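Clarnance Card Sender – User Guide
Section 2: Scheduling a Greeting Card
Reading time: 2 minutes
Print | E-mail

Use this section to set up a card for delivery at a later time. You need a confirmed account and at least one saved contact.

1. Open My Cards and select New Card.
2. Choose a category, then a card. Animated cards are marked with a small star.
3. Type your message. The limit is 500 characters, including spaces.
4. Select Add Recipients. Pick names from your address book or paste a list with one address per line.
5. Under Delivery, select Later and enter the date and hour.

Note: Delivery times follow the time zone in your profile, not the recipient's. Check the zone before you schedule birthday cards for contacts abroad.

6. Select Preview. Confirm that the sender name is spelled as you want it to appear.
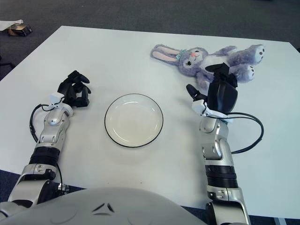
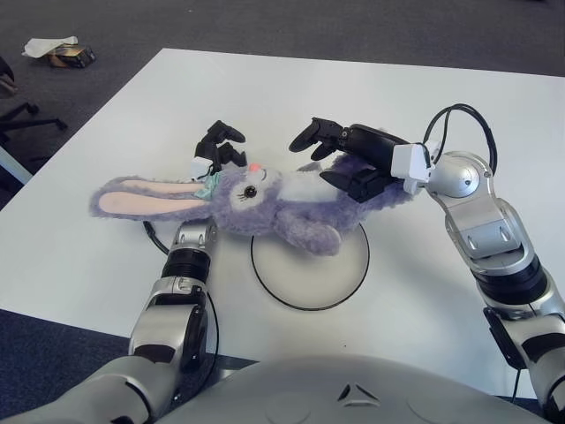
7. Select Schedule. The card moves to the Outbox and shows the status Waiting.

Caution: A card cannot be edited during the last hour before delivery. To stop it, open the Outbox and select Cancel – the message text is kept as a draft.

Large lists
A single card can go to 3,000 recipients at most. Longer lists are rejected in full. A list of 3,223 addresses, for instance, must be split into 2 cards and scheduled separately.

Cards made with the Tillari editor
Cards saved before February open in the older Tillari editor. Music does not carry over. Select the track again in step 3, then save the card under a new name.

If the status changes to Held, one or more addresses could not be read. Open the card, correct the lines shown in red, and repeat step 7.

Section revised 29 May 2019 by Jasmina Leka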